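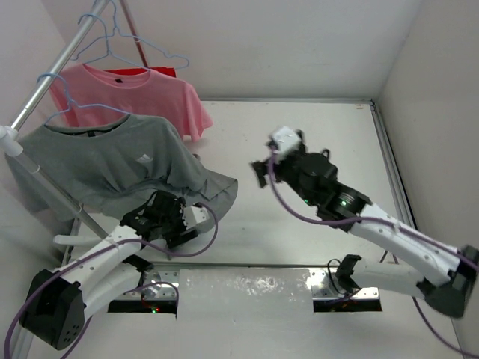 A shirt is finished when it leaves the sewing room, one student wrote in the margin of last year's workbook, and whatever happens to it after that is the customer's problem. Many people who sell clothes would agree. This chapter takes the other view. A garment goes on changing for as long as it is owned, and much of that change can be predicted from the fibre, the yarn and the way the cloth was made.

Search this book Go

Chapter 2
How Clothing Wears

You met the main fibres in Chapter 1. Here we look at what happens to them in ordinary use: wearing, washing, drying and storing. The examples come mostly from shirts, as nearly everyone owns one and the parts are easy to name.

2.1 Stretch and recovery

Any cloth will stretch if it is pulled. What matters to the wearer is how much of the stretch stays behind. A woven cotton shirt has little give along the length of the cloth and little more across it, so it tends to hold its outline. A knitted one is made of loops, and the loops open under load. If the load is small and soon removed, they mostly close again. If the cloth is heavy with water, they may not, and the garment dries longer than it was.

Storage is a load too, though a light one. A shirt on a hanger carries its own weight at the shoulders. For woven shirts this rarely matters. Heavy knits are better folded, and a thin hanger can leave a small peak in the shoulder of a soft one.

2.2 Shrinkage

Yarn is held under tension while it is woven or knitted. The first wash lets that tension go, and the cloth draws in. This is called relaxation shrinkage, and it is the reason some makers wash cloth before they cut it. Wool can also felt: the scales on the fibres catch on one another when they are rubbed in warm water, and the cloth becomes thick and small. Felting can't be undone.

The records used in this chapter come from the Mandeck laundry study, which followed 2082 shirts through as many as 50 washes each. Its tables appear at the end of the chapter. You will need them for the exercises on shrinkage and colour loss.

2.3 Colour loss

Dye leaves cloth in two main ways. It washes out, or it is broken down by light. A shirt that fades evenly has usually lost dye in the wash. One that is paler along the fold of the collar has probably been rubbed there, and one with pale shoulders may have spent a summer near a window.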